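Stenosbridge Police Station, custody area
Inspection of holding cells, Sep 3, 2021
Inspector: Hélène Sandhu

**Cells**

- [x] Doors lock and open freely. Cell 4 sticks at the bottom, still opens with one hand.
- [x] Bedding free of tears and loose threads. Two blankets pulled and bagged.
- [ ] No fixing points on vents or window bars. Cell 2 vent cover has a gap wide enough for cord. **Fail.** Do not use until the cover is changed.
- [x] Call buttons sound at the front desk. All tested.
- [ ] Water temperature at basins. Cell 5 not tested, occupied.

**Checks on detainees**

- [ ] Visits written up at the time they are made. I read 586 log entries for the period. In 78 of them the time had been filled in or changed later. The sergeant says the desk clock was wrong for part of this. Clock has been reset.
- [x] Medical questions asked at booking. Forms complete, handwriting poor on the night shift.
- [ ] Belts and laces listed and stored. Listed, but the locker has no key. MacLeod to order one. 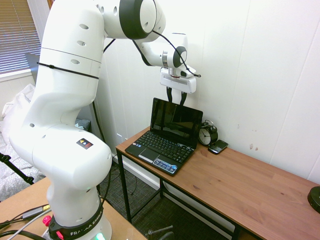 *Robot arm and laptop at a wooden desk.*

**Cameras and records**

- [x] Corridor camera records day and night.
- [ ] Footage kept for the full period. Oldest file is from last month. Ask Cindmont for the storage setting in writing.
- [x] Death and injury forms in stock at the desk.

**Follow-up**

Vent cover first. Pilleck quoted 2,000 for all cells, fitted. I would accept it. Return visit in October, and I will want to see the log book before anything else.

H. Sandhu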